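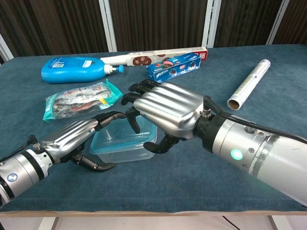 Damián Jaramillo has been asked to leave a break room 2 times in his career, and he considers both a compliment. He writes down what people eat at work, when they eat it and what they tell themselves about it, and he has spent ten years doing this in the offices and workshops of Weltitz without, he says, once being offered the good cookies. The ordinary spread is what interests him: a long white cookie box, a smaller blue one, a sealed bag of something and a clear plastic container, all set out on a table that was meant for something else. "That's lunch," he says. "People will tell you it's a snack. They had lunch planned, it was going to be a salad, and then it was three-thirty."

Home Food Work Columns Archive Subscribe

4 min read

We met in November at a café in Grelton, where he ordered soup and then looked at my sandwich for longer than I liked. His book, "Crumbs," is 58 short chapters on the subject of eating on the job. The chapter on birthday cake is the longest. The chapter on fruit is a page and a half.

I asked whether anyone still takes a lunch hour. "They take it the way people take vitamins," he said. "They bought the bottle and they feel good about owning it."

He started out in payroll at a firm called Sinix, where his desk faced the vending machine. After a few months he could tell who had been in a meeting with whom by what they bought afterward. Pretzels meant the meeting had run long. Chocolate meant it had been about them.

"I was a mediocre payroll clerk," he said. "But I could have told you who was going to quit."

His boss there, Yasmine El Ouafi, remembers him a little differently. "He was a very good payroll clerk," she told me by phone. "He just stared." She did quit, that spring. He says it was peanut butter cups for three weeks straight. She says it was the commute.

The theory he gets the most mail about concerns the last cookie. In his notes it is almost never eaten whole. Somebody breaks it in half, then somebody halves the half, and by evening there's a piece the size of a thumbnail in a box built for two dozen. "Everyone wants to have been polite," he said. "You can't throw out the box either, there's still food in it. So it sits there till the cleaners come, and the cleaners have no manners at all, thank God."

Does he have a solution? He looked pained. Employers ask him this, and one of them, Nikolaidis, paid him for a day of advice. He told them to buy a bigger table and put chairs at it. They bought a bowl.

"It's a nice bowl," he said. "I went back and looked. It has keys in it."

By then his soup was cold and he was working on the second half of my sandwich, which I don't remember offering. I asked what he eats when he's at his own desk, finishing a chapter.

"Crackers," he said. "Over the keyboard. I'm not a well man."

Comments

Zoi Economou: We have the thumbnail-sized cookie in our office right now. I went and checked. Oatmeal.

Ashraful Selvanayagam: No mention of people who microwave fish? Feels like a big gap for a 58 chapter book.

Kyriaki Ververidis: @Ashraful it's chapter 10. He's in favor of it, I stopped reading there.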